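Support ticket: Pose estimates drift when the wrist view contains dense repeated texture
Product: Seneo perception stack, hand-held gripper profile
Component: visual tracking / map initialization
Priority: 2
Status: Resolved, monitoring
Opened by: Imora, data tooling group
Assigned to: Wuyts, perception support

Summary of the problem

Trajectories recorded with the hand-held gripper at the Fatine bench are rejected by the Seneo validation step. The log reports "scale inconsistent with marker prior" and the session is excluded from export. The same gripper and the same calibration file pass validation at the other bench in the building. The fault has been present since the October update of the tracking module and was first treated as a calibration error.

Steps already taken by the customer

The intrinsics were recalibrated and the new file was loaded. No change.
The tracking module was rolled back to the release before October. Validation passed, but the older release does not write the gripper-width channel that the export tool requires, so the rollback cannot be kept.
The exposure limit was lowered in the capture profile. No change in the result, although the log shows fewer blur warnings.

Initial response from Wuyts

Please supply the raw session folder, the map file produced by the first pass, and a still from the mapping pass at the point where the initialization is declared complete. Please do not trim the recording. The first seconds are needed in order to see which features are chosen for the map.

Customer reply

The folder has been uploaded to the shared area. The still requested is attached. The validation log for the same session is in the folder under its default name.
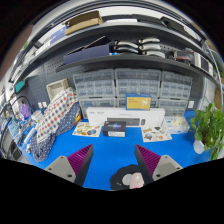

Attachment 1. Fatine bench, wrist view, with the drawer cabinets and pegboard behind the blue mat.

Analysis

The replay was run on our side with the customer's configuration and the fault was reproduced. Two causes were found, and they act together.

The first concerns feature selection. The pegboard and the drawer fronts give a large number of corners that look alike to the descriptor. The October release raised the limit on features per image cell, and as a result the matcher accepts many of these corners during initialization. A match shifted by one drawer or one row of holes is locally consistent and passes the outlier test. The map then settles on a wrong baseline, and the scale error follows from it. Areas with more distinctive content, such as the printed sheets on the mat, are outvoted.

The second concerns the gripper mask. The ribbed purple finger pads extend well into the view. The mask shipped with the profile was drawn for an earlier, shorter finger and leaves the upper part of each pad exposed. Features on the pads move with the camera, and the tracker reads them as evidence that the camera is standing still. This was visible in the replay as a short hesitation in the trajectory at the start of each reach.

The calibration file supplied by the customer is correct and should be kept.

Corrective action

1. Replace the mask file in the capture profile with the one attached to this ticket. It covers both fingers through the full range of opening.
2. In the tracking configuration, set the ratio test to strict and enable the repeated-pattern check. Both options exist in the current release but are disabled by default.
3. Delete the stored map for the Fatine bench. The module will otherwise reload it and the new settings will have no effect.
4. Record a new mapping pass of no less than 5 minutes, moving the gripper sideways as well as toward the bench. A pass made only of forward motion gives weak depth on the rear wall.
5. Run validation on the new map before any demonstrations are recorded.

Existing sessions may be reprocessed against the new map, provided that the bench layout has not been changed in the meantime - the module does not detect this and will report a relocalization failure without further detail.

Customer confirmation, February 3, 2022

The steps were carried out in the order given. The new map passed validation. Of the rejected sessions that were reprocessed, all but two were accepted. Those two stop with a relocalization failure near the start and have been withdrawn from the set.

Closing note from Wuyts

The corrected mask will be included in the next Seneo profile package. A request to enable the repeated-pattern check by default has been passed to development. The ticket remains in monitoring until the customer has completed one further recording session at the same bench.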